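Putting Linux on an old laptop, and what I'd do differently

My old laptop had been sitting in a drawer since the spring. It stopped getting updates to its operating system, and after that the browser started showing a yellow bar telling me it wouldn't be updated either. The hardware was fine. The battery held for a few hours, the screen was good and the keyboard was better than the one on my new machine. So in June I decided to put Linux on it.

I had done this once before, years ago, and it took most of a weekend. This time it took one evening and part of the next morning. Most of the lost time was my own fault.

Backing up first

I copied everything off the laptop to an external drive before I touched anything. There was 402 GB on it, more than I expected. A lot of that was phone backups I had forgotten about, and two copies of the same photo library. I should have deleted those before I started the copy. Instead I let it run and went to bed.

If you do this, open a few files on the backup drive and make sure they work. I opened some photos, a spreadsheet and one video. Then I unplugged the drive and put it on a shelf in another room. 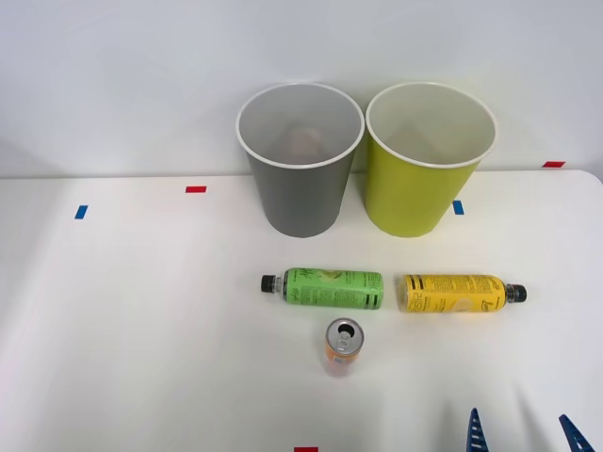 I also wrote down my Wi-Fi password, the email account settings and the license key for the one paid program I still use. I wrote them on paper. The license key turned up in an email from a few years back and it took longer to find than anything else that night.

Making the USB stick

You need a USB stick that you don't mind erasing. Mine was 64 GB, far bigger than it needed to be. I downloaded the installer file, checked the checksum against the one on the download page, and wrote it to the stick with a small free tool.

The first try failed. The laptop didn't see the stick at all. I rewrote it and got the same result. Then I asked Leandro Fuentealba, who I used to work with, and he told me to try the other USB port. It worked on the first boot. I have no idea what is wrong with the left port, and it still charges my phone.

Trying it before installing

Most versions of Linux let you run the whole system from the stick without changing the disk. I spent 20 minutes doing that. I checked these things:

Wi-Fi: worked, found my network right away.

Sound: worked through the speakers and the headphone jack.

Trackpad: worked, but scrolling was backward from what I'm used to. That is one setting.

Sleep: closed the lid, opened it, everything came back.

Webcam: didn't work. More on that below.

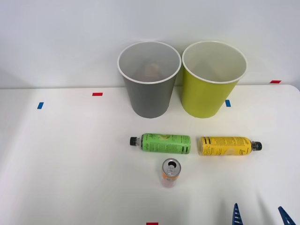 Installing

The installer asked whether I wanted to keep the old system next to the new one. I picked the option to erase the disk. It is a 500 GB drive and I didn't want to give half of it to something I would never start again. Bushra Minhas left a comment on my last post saying she keeps both on hers for the sake of one tax program. That makes sense if you need it. I don't.

I turned on disk encryption. You have to type a second password when the machine starts, and there is no way to get your files back if you lose it. That password went on the same piece of paper.

The install itself ran without any questions after that. I made a sandwich and it was done when I got back.

The webcam

The webcam needed a driver that doesn't come with the system. I found an old forum thread with the fix, but the commands in it were for an earlier release and one of the packages had been renamed. I got it going the next morning after installing the renamed package and restarting twice. The picture is a little greener than it used to be. I can live with that for the one video call a month I make on it.

How it runs now

It starts faster than it did. The fan comes on less when I'm only reading or writing. Battery life is slightly worse, maybe half an hour, and I haven't tried any of the power tools yet. Printing worked without me doing anything, and it never did on the old system.

Two things I miss. The old photo program had a better crop tool, and the on-screen keyboard shortcut for accented letters was easier. I write to Blandine Millet in French now and then and I'm still looking up the key combination every time.

If I did it again I would clean up the disk before the backup and try both USB ports before rewriting anything. I'd also look up the webcam model ahead of time. I still have to move my email folders over, and I'm putting that off until I've decided which mail program to keep.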